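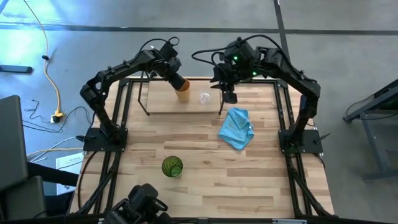
Cup held over the back of the table

Print this page | E-mail this page

Mundetti Lentil Soup: Our Food Project

We loved this one! Our question was whether soaking red lentils changes how thick a soup gets. We cooked 6 pots in the Medberg kitchen, half with soaked lentils and half straight from the bag, each with 444 grams of lentils and nearly 1,000 ml of stock. Soaked lentils went creamy so fast (we had to turn the burner down early), and the dry ones kept a nice bite. Cumin went in for the last two minutes. Next term we want to try Bouzid-style, with lemon and harissa!

Last updated: December

Contact | Copyright Miston School | Back to top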